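4.2 Blur-Aware Frame Weighting

The pose estimator described in Section 4.1 treats every wrist frame as equally informative. On the Cleltosden bench this assumption fails whenever the arm changes direction quickly. The camera sits close to the fingers, and a small rotation of the last joint sweeps the whole view within a single exposure. The rack then leaves two or more overlapping edge responses, and the corner detector picks one of them more or less at random. In the August recordings, the largest position errors fell in short runs of blurred frames at the start and end of the approach. Errors in the slow middle part of the motion were small and did not depend much on the starting pose.

We considered discarding blurred frames outright. A fixed sharpness cutoff is easy to implement, but it leaves the estimator without any visual update during the part of the motion where the prediction drifts most. It also depends on scene content: a view filled mainly by blank wall scores low on any gradient measure even when the arm is still. We therefore keep all frames and change how much each one counts.

For frame t, let g(t) be the gradient energy computed over image patches that the previous state estimate assigns to the work surface or to the rack. Patches assigned to the wall are left out. Let g0 be the median of the same quantity over stationary frames from the calibration set. The ratio r(t) = g(t)/g0 is clipped to the interval [0, 1] and smoothed with a window of two frames. The measurement covariance passed to the filter is then

R(t) = R0 / (e + r(t)^k) (6)

where R0 is the covariance measured at rest, k controls how sharply the weight falls with blur, and e is a small constant that keeps the denominator positive. We set k = 2 throughout. Larger values made the filter ignore frames that still carried usable orientation information, and smaller values gave results close to the unweighted baseline.

Gradient energy alone does not separate blur direction. Motion along one set of grid lines leaves those lines sharp while smearing the perpendicular set, so a single scalar weight is too pessimistic in one direction and too optimistic in the other. We handle this by computing r(t) separately along the two principal directions of the structure tensor and rotating the resulting diagonal covariance into the image frame. When the two directional ratios are both low, the result reduces to the scalar case in Equation 6.

The surface grid provides a second source of information. Its cell size is known from calibration and its lines cover most of the lower image, which makes it a better reference for camera tilt than the rack itself. Line families are fitted by voting in the space of vanishing points, and a doubled line is accepted as one line with a wide profile if both copies vote for the same vanishing point. The rack deck is harder to treat this way. Its openings form a lattice of their own, and at low sharpness the lattice and the surface grid can be confused, most often where a deck edge runs close to a grid line. To prevent false matches, the deck lattice is only searched for inside the region predicted by the filter, enlarged by the current position uncertainty.

Specular highlights are masked before either fit. A highlight smeared by motion produces long, strong edges parallel to the direction of travel, and without the mask these edges can outvote the true grid lines near the back of the surface. The mask is a simple saturation test followed by dilation along the estimated blur direction.

4.3 Evaluation on Approach Segments

We evaluated the weighting scheme on 131 approach segments recorded with the Akex arm and a compliant two-finger gripper. Each segment begins with the gripper to one side of the rack and ends at the pre-grasp pose. The rack was empty in all segments, so that the deck lattice was not hidden by tubes. Reference poses came from the arm encoders combined with a rack position measured by touch probe before each block of recordings. Six segments were excluded because the probe measurement before and after the block disagreed by more than the allowed tolerance.

Three conditions were compared: the unweighted estimator, a hard cutoff on sharpness, and the directional weighting of Section 4.2. All three used the same detector, the same motion model and the same initial state. The cutoff was tuned on a separate set so that it was not put at a disadvantage by a poor threshold.

From the retained segments, 499 frames were selected for manual annotation of the visible deck corners. Selection was stratified by r(t), so heavily blurred frames are over-represented compared with their share in the raw recordings. Where a corner appeared twice, annotators marked both positions and the midpoint was used as the label. Figure 6 gives a frame of the kind found in the lowest stratum. The far back corner of the rack deck lies close to one of the white lines of the surface, which is the arrangement most likely to cause a false lattice match, and the bright streak near the back edge is the type of feature removed by the highlight mask. 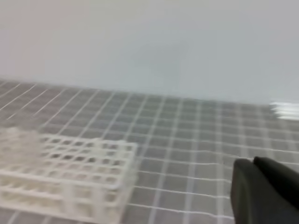

Figure 6. Wrist-camera view under strong motion blur, with the white rack at lower left and the closed gripper at lower right.

In the lowest stratum, directional weighting gave a lower median corner error than both alternatives. The hard cutoff performed well on segments with only brief blur but diverged when several blurred frames followed one another, as the filter then ran on prediction alone. The unweighted estimator did not diverge, but its output jumped between the two copies of a doubled edge, and these jumps were passed on to the controller as sudden velocity commands. In the sharpest stratum the three conditions could not be told apart.

Two failure modes remain. First, when only a small part of the deck is inside the image, the directional ratios are computed from few patches and become noisy. The smoothing window helps, although a longer window delays the recovery of full weight once the arm slows down. Second, the gripper itself hides part of the surface grid. Its outline stays fixed relative to the camera while the fingers are held closed, and a static mask is enough in that case. During opening and closing the mask must follow the commanded finger width – at present this is done with a lookup table, and errors of a few pixels along the finger contour still reach the line fit.

The method adds little computation to the estimator. The structure tensor is already available from the corner detector, and the vanishing point search is limited to a narrow range around the predicted tilt. We did not test it on the Trakdale surface, whose pattern is irregular and would require a different reference for g0. The annotation protocol was written by Ajith Shenoy and is given in Appendix B together with the tolerance used for the probe check.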